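Bandard Short Film Festival

The Bandard Short Film Festival is an annual festival of short films held each March in the harbour town of Bandard. It shows fiction, documentary and animated work with a running time of 20 minutes or less, and is best known for its programme of films set in a single room. Screenings take place at the Riso, a former ballroom converted to a cinema, and in the reading room of the town library.

Background

The festival grew out of a film club that met above a shop on Quay Street. Its founder, Shanthi Sheikh, had worked as a projectionist and wanted a place to show shorts that had been made for touring programmes and were rarely seen again afterwards. The first edition was a single evening. The club borrowed the Riso's main screen after the late showing had been cancelled, and the last film finished after midnight.

The following year the event moved to a full weekend, and the club began asking for entries by post. Films on tape and on 16 mm were both accepted. The 16 mm entries were shown on the Riso's own projector, which remained in use for the festival until the cinema's booth was rebuilt. Prints sent from abroad were often held up at customs, and several early programmes carry a printed slip giving a change of running order.

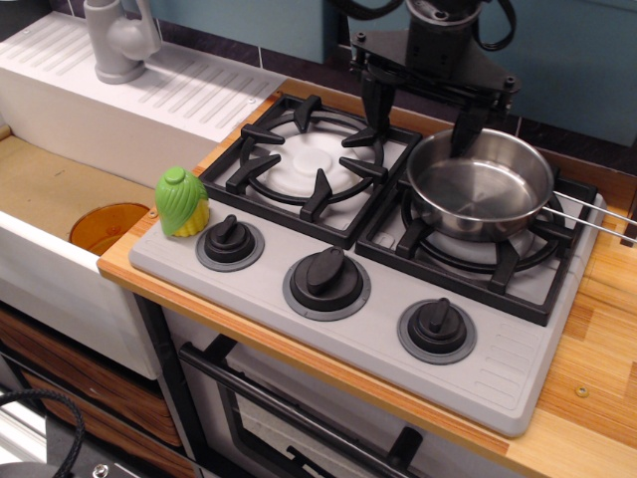
By its fifth edition the festival had taken on its present shape, with a competition, a programme for schools and a retrospective given over to one film-maker. It was also in this period that the name was settled. Earlier posters use Bandard Film Evenings, Bandard Shorts and, on one occasion, Short Films by the Sea. The club itself was wound up and its members became the festival's first selection panel.

Shanthi Sheikh stood down as director after a long tenure and was succeeded by her daughter, Vasanthi Sheikh, who had previously run the schools programme. The change was followed by a move to online entry and by the end of the separate prize for films on tape, which had attracted no entries in its final year.

Programme

The festival opens with a free screening at the library, usually of local work. The competition is shown at the Riso over the following days in blocks of a little over an hour, each repeated once in the afternoon. Films are shown in their original language with English subtitles. Directors who attend are invited to answer questions at the end of a block, though not between films.

The One Room programme was introduced as a filler. A delayed print had left a gap on the closing night, and the panel put together a group of films that each took place within four walls. It was repeated the next year by request and has since become the part of the festival most likely to sell out. The rules are loose. A film may look out of a window or through a door, but the camera must stay in the room. Kitchens are the most common setting, followed by bedrooms and waiting rooms. An entry set in a lift was accepted after some argument, and lifts have been allowed ever since.

Opinion on the programme has been divided. Some critics have seen it as the festival's main contribution, while others have found that it encourages a narrow kind of film, heavy on dialogue and short on movement.
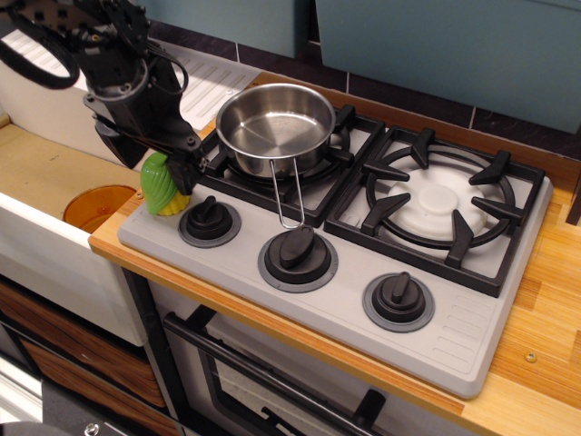
Kedir Birhane wrote that the One Room films were at their best when very little was said, and that too many recent choices could have been done as radio plays. He singled out Rasmus Grīnberga's The Tenant Downstairs as the exception, a film in which the only voice comes through the floor. The same review complained about the length of the blocks and the lack of any interval at the Riso. An interval was added the following March.

The retrospective has no fixed theme. It has been given over to animators, newsreel editors and, in one year, to the industrial films of the Pētersons studio, which made training shorts for shipyards and canneries. The Pētersons programme was put together from prints found in a union office and had not been shown in public before. It later toured to other towns, with a new piano score.

Awards

The competition is judged by a jury that changes each year. There are 2 main prizes, one for fiction and one for documentary, along with an audience award decided by paper ballot. Animated films compete in whichever of the main categories the jury thinks more fitting. This arrangement has been criticised by animators, and the festival has said that it will review it.

The winner of each main prize receives a sum of 700 pounds and a small brass lamp modelled on the harbour light. The lamp was designed for the festival by a local metalworker and replaced a framed certificate. The audience award carries no money. Its winner is shown again at the library at a later date, with admission free.

Ruwan Matubbar is the only director to have won both main prizes, the first for a short drama about a ferry clerk and the second for Salt Ledger, a documentary on the book-keeping of a salt works. Both films were later shown on television. Matubbar has since served on the jury and chaired it once.
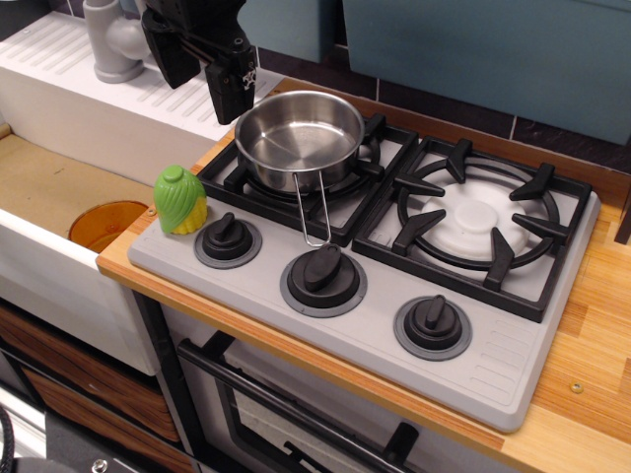
Prizes have been withheld on one occasion, when the jury for documentary could not agree on a winner. The money was put towards travel costs for directors in the next edition. The rules were then changed so that the chair has a casting vote.

Venues

The Riso has a main screen with a balcony and a smaller room, formerly the cloakroom, which is used for repeats. The balcony was closed for several editions while its floor was repaired. The library reading room seats fewer people but has the better sound, and quieter films tend to be placed there – an arrangement that dates from the first schools programme.

For a short time the festival also used a hall owned by the Triritham company, a maker of ropes and nets, on the far side of the harbour. Audiences were small, partly owing to the last ferry leaving before the end of the evening block, and the hall was dropped.
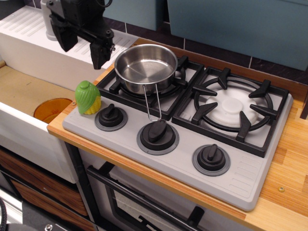
Reading time: 5 minutes

Archive

The festival keeps a viewing copy of every film that has won a prize, where the makers have agreed to it. The copies are held at the library and may be watched by appointment. Entries on tape from the early years have been transferred to digital files, although the sound on some of them is poor. Paper records include programmes, ballots and most of the correspondence between the club and its first entrants.

A printed history by Shanthi Sheikh, Shown Once, covers the festival up to the end of her time as director. It contains a list of winners and a chapter on the One Room programme, but leaves out the retrospectives. A fuller list is kept by the library.

See also

List of short film festivals
Riso (cinema)
Pētersons studio
Salt Ledger

This page was last edited on 24/05/2026.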